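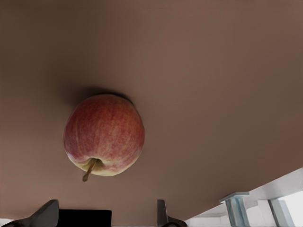

Figure 3. A red apple with pinkish-red streaks, stem pointing down.

4.2 What people call "ripe"

I'll admit I thought this part of the survey would be dull. We asked shoppers in Kolldale and Wodgate to tell us, in their own words, when fruit is ready to eat, and we got 452 usable answers (plus one very long letter about pears). Kolldale folks went for color words almost every time. In Wodgate it was all touch and smell: "gives a little," "smells like itself," that kind of thing! Jhun Aquino coded the first 50 answers by hand and I did the same batch without looking at his, and we argued mostly over "soft," which can be praise or a complaint depending on who's talking. 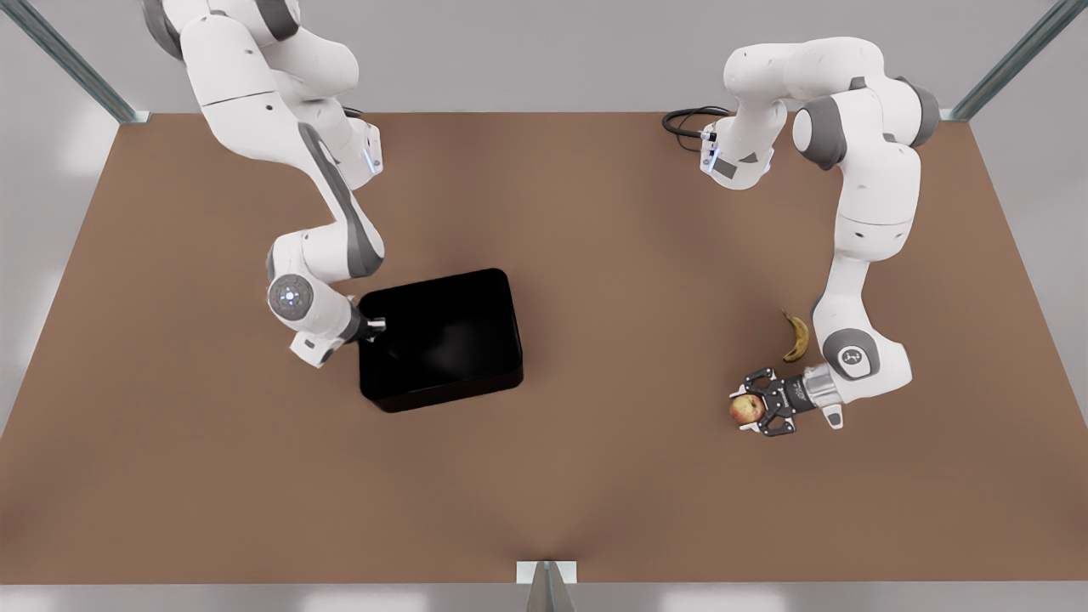 Figure 4. Banana and apple on a brown tabletop, with a black bin.

Bananas split people more than apples did. Older shoppers were fine with spots, and students at the Undness market wanted them nearly green. Yurii Chornovol thinks it comes down to how often you shop, and he may be right, but we didn't ask that until the November round. I also wish we'd kept "mealy" apart from "old," as Juška did in her smaller study. We come back to both words in Section 5.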